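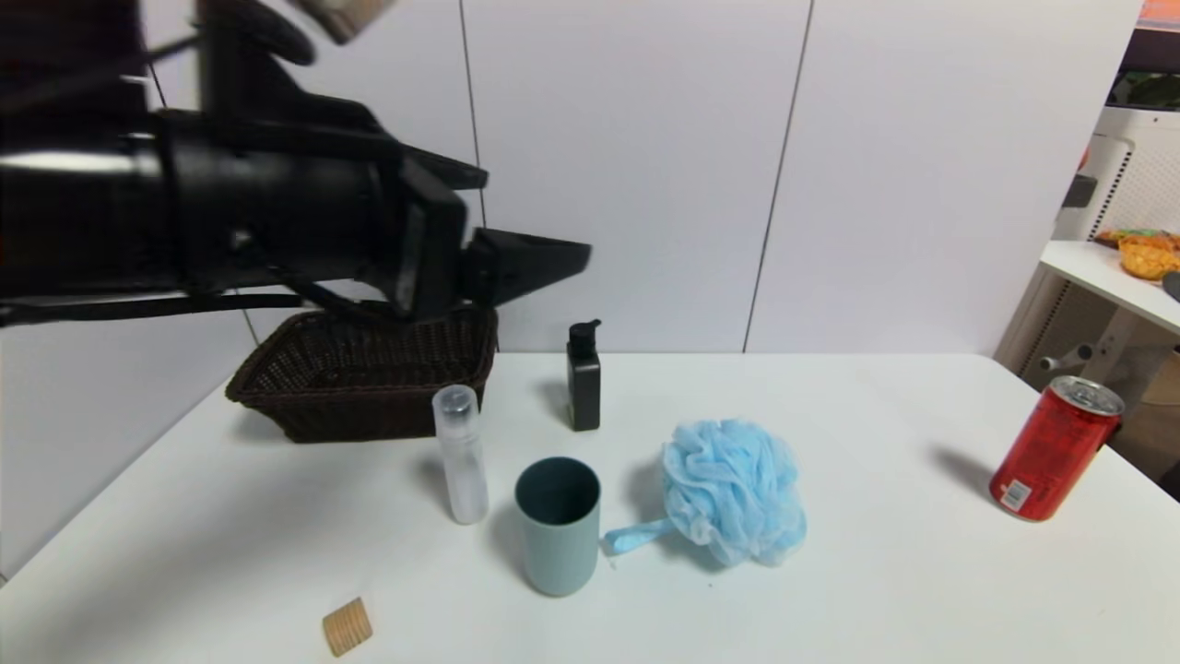 Fig. 1. Gripper over a woven basket on a white table.

Written questions in Itton Town Council
Project report, Local Government module

1. Background

Itton Town Council allows any member to put a written question to the council office. The question and the reply are printed at the back of the minutes. Our group wanted to find out which wards the questions came from, what they were about and how long the replies took. We chose written questions over speeches because the minutes give speeches only in summary, and two members who spoke for the same length of time can look very different on paper.

The town is divided into 4 wards. Jemholm is the largest and covers the old harbour. Justport is mostly newer housing on the other side of the bypass.

2. Method

We read the minutes of every full council meeting held over 2 council years and copied each written question into a spreadsheet. This gave us 45 questions. For each one we entered the ward of the member asking, the subject, the date it was received and the date of the reply. Two of us coded the subjects separately and then compared. Where we disagreed we talked it over, and where we still disagreed we used the heading given in the minutes.

We used 5 subject headings: roads and parking, housing, parks, council spending, and other. Planning applications were left out. They go through a separate process in Itton and members are told not to raise them as written questions.

3. Findings

Roads and parking was the largest heading. Many of these questions dealt with a single street, and several were repeats of a question asked earlier by the same member. Housing came second, and nearly all of the housing questions came from Justport.

Jemholm members asked more questions than those from any other ward, but they also hold more seats. When we divided the questions by the number of seats, Justport came out ahead.

Replies on parks were the quickest. Replies on council spending were the slowest, and some of them only told the member which page of the accounts to look at. We counted these as replies because the council does. A reader who wants to know whether the member got an answer would probably count them differently.

Few questions led to anything we could trace in later minutes. One on the bus shelter at Justport was followed by a motion, which was carried. One on harbour lighting was referred to the county and does not appear again.

4. Problems

The minutes for one spring meeting were missing from the website. We asked for them at the council office on a Wednesday afternoon and were given a paper copy, which had no received dates. Those questions are in the subject count but not in the reply times.

Wysocka's coding guide, which we used for the subject headings, was written for national parliaments. Its heading for foreign affairs was no use to us and we dropped it.

We did not interview any members. Some questions may have been settled by telephone before the written reply was sent, and the minutes would not show this.

5. Further work

The same spreadsheet could be used for committee meetings, where questions are asked aloud and noted by the clerk. The columns for received date and reply date would have to come out.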